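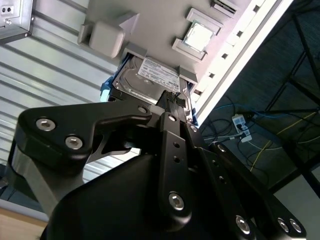
Ata da reunião da associação de moradores – 5/5/18

Olá, vizinhos! Quem escreve sou eu, Maja Górecki, porque o Damian ficou sem voz (melhoras!). Éramos 11 na sala e começámos com um bocadinho de atraso, culpa do bolo da Xinyi Jin, que estava uma maravilha.

1. Horta
O Driss Benjelloun quer mais 6 canteiros junto ao muro da rua Wieczorek. Aprovado por todos, menos pelo Iker Herrero, que se absteve – acha que ali falta sol e que o tomate não vai dar nada.

2. Festa de verão
Verba aprovada: 200 euros. O Iker fala com a banda e eu trato das mesas. Discutimos imenso sobre as sardinhas e o assunto passou para a próxima reunião.
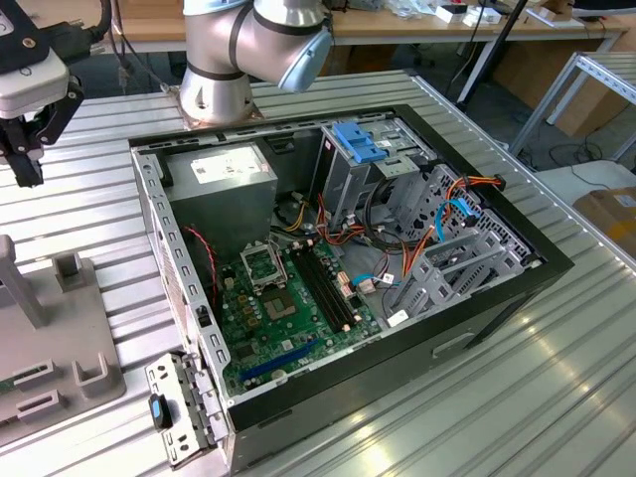 Quanto à música, pediu-se que acabe à meia-noite, e o Driss vai avisar o prédio Nisum por escrito.

3. Portão
Continua a ranger desde março! A Xinyi pede orçamento à Trondico e manda-o por e-mail ao grupo.

4. Outros assuntos
Apareceu um guarda-chuva verde na entrada. Está comigo, é só tocar à campainha.

Maja Górecki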